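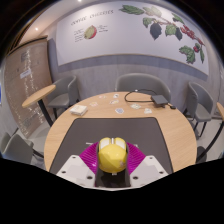
Magenta fingers, yellow mouse. The hand-held gripper at the Flornero open day.

Robots & Automation | Features
May 7, 2021
By Tamunoemi Nwosu

Got there late, parking was a mess. By the time I found a seat the Flornero people were already deep into it - no stage, no slides, just round wooden tables and gray chairs and a wall mural about coffee cherries. I kept reading the mural. Sorry, Flornero.

The thing to see was the gripper. You hold it yourself. Two ribbed fingers, bright magenta, and between them a yellow computer mouse, all gloss and curves. A dark gray mat underneath. Stickers scattered over the far side of the table, paper stacked off to the left. Pick up, move, put down, again.

Why a mouse? Round shell, slippery looking, two pale buttons you don't want to press by accident. Harder than a box. My first go I squeezed way too much and the buttons clicked. Second go, better. Third, dropped it. The guy next to me got it right off and was pretty smug abuot it.

Srour, the software side of the project, wants people's hand moves on file before any arm gets near the job. They have 3,414 pickups saved so far. Target for the day was 200 more and I added 4, one of them bad. They keep the bad ones too, apparently.

Asked about price. Got a shrug. Asked about the fingers - they wear out, they get swapped, two screws and your done. Bollitz makes the mounts. A smaller version called Flatier is due in June, lighter on the wrist, which would help. Mine was sore after ten minutes.

Left with a sticker and a coffee. Would go back for the Flatier, if they let me have a longer turn and put out something other than a mouse. Maybe a spoon.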